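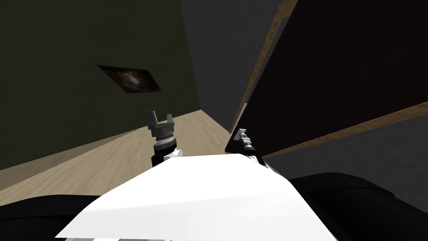 Camera dropout on the Drimon door task

I spent most of March on one question: how much does a two-arm policy lose when one of its cameras goes away? The setup is our simulated door-opening task, Drimon, running in the Kundar room set. Kundar varies wall finish, floor and lighting between episodes. The policy takes one head view and two wrist views, plus joint positions.

The baseline was trained with all views present. For the dropout version I blanked one randomly chosen view in 18 percent of training samples, replacing it with the dataset mean. Everything else was held fixed: same 186 demonstrations, same optimizer, 5 seeds.

With all cameras on, the two versions are within seed noise. With the head view removed at test time, the baseline finishes almost no episodes, and the dropout version finishes 66 percent. Removing a wrist view costs both of them much less.

I had expected the wrist views to carry the final approach. They do when the handle is in view, but wrist frames during the reach are often low in content - a plain surface, the fingers, and little to localize against. Attention maps from the baseline agree: before contact it puts nearly all its weight on the head view. 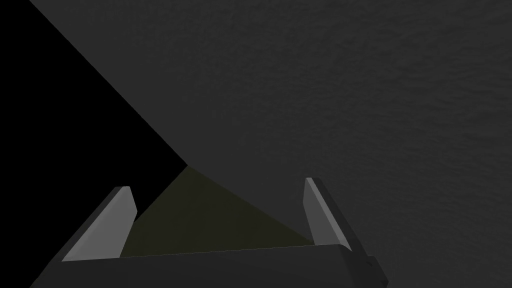
Wrist view, fingers open, nothing between them.

Two caveats. The Adamczyk controller underneath clips fast wrist motion, so a policy that hesitates is penalized less than it would be on hardware. And mean replacement is a mild kind of failure. A frozen frame is worse, and I have only tested it on one seed.

The Pletville machines are booked until the end of the month, so the frozen-frame runs will wait. Configs are in the usual repository under door_dropout.
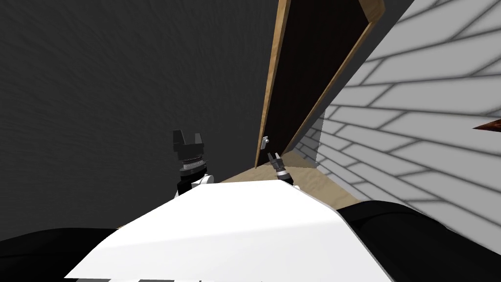 Why not drop the wrist cameras and save the compute?
They still help once the fingers are close to the handle, and the saving is small because the three views share one encoder.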